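Technical Author (Household and Cleaning Products), Wulten

Posted 19 Aug 2021
Reference: 896
Contract: fixed term, 12 months, full time
Start: October

Wulten prepares product labels, safety data sheets and instruction leaflets for makers and importers of household goods. We are looking for a technical author to join the group that handles surface cleaners, laundry liquids, descalers and disinfectants.

The work

You will take source material from the client (formulation summary, test reports, existing pack copy, artwork files) and produce label text and leaflets that meet the rules of the market concerned. A typical job covers one product in several pack sizes and between two and six languages. You will write the English master text. Translation is placed with outside suppliers through Suteo, our job tracking system, and you will check the returned files against the master for layout, missing statements and dosage errors.

Most label jobs turn on space. A 499 ml bottle and a 30 ml sample of the same liquid may have to carry the same hazard statements, and the smaller pack often needs a fold-out label or a tie-on tag. You will be expected to propose the arrangement, mark it up on the artwork and defend it in writing if the client's designers object.

Dosage tables are drawn up by the author and checked by a second reader. Dilutions are stated per 1000 ml of water, with the cap measure given in brackets where the cap volume has been confirmed by the client. Cap volumes are not to be taken from earlier leaflets. 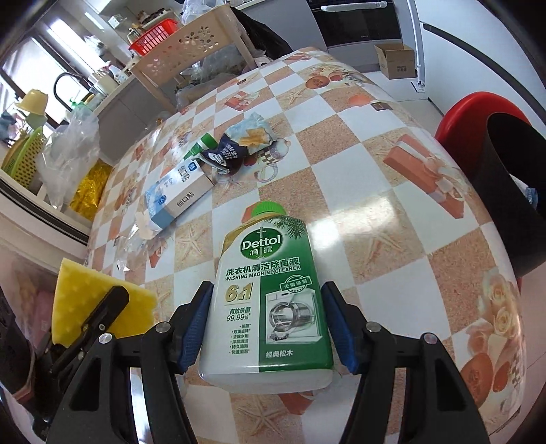
Safety data sheets are compiled from templates in Awan, and authors are responsible for sections 1, 2, 4, 7 and 8. The remaining sections are completed by our chemists. Where a formulation changes, the author raises the revision, updates the version table and notifies the client of any label text affected. Sheets are reissued as complete documents; amendment slips are not used.

What you will need

A degree or equivalent in chemistry, a related science or technical communication.
At least two years' experience of writing regulated text, in any sector.
Working knowledge of hazard classification and labelling rules in Great Britain and the EU.
Accurate written English and the ability to proofread on paper and on screen.
Reading knowledge of one other language. French, German, Polish and Mandarin are of most use at present.

Experience of biocidal product labelling would be an advantage. Knowledge of Suteo or Awan is not expected and training is given in the first two weeks.

Hours and place

The post is for 37.5 hours a week, worked between 07.30 and 18.30 with a fixed period from 10.00 to 15.00. After the training period up to three days a week may be worked from home. Artwork approval is done in the office, as colour proofs do not leave the building. Annual leave is 26 days plus public holidays. The salary band will be sent on request; please quote the reference.

How to apply

Send a CV of no more than two pages and one sample of your own technical writing to the Wulten recruitment desk. The sample may be edited to remove client details, but must be otherwise as issued. Files should be in PDF format.

Shortlisted applicants will be asked to complete a written exercise lasting 90 minutes. It consists of a label text with errors to be marked and a short leaflet to be drafted from supplied data. Reference books may be used. Interviews follow by video call.

Applications made through Gero, our former agency, cannot be accepted for this post.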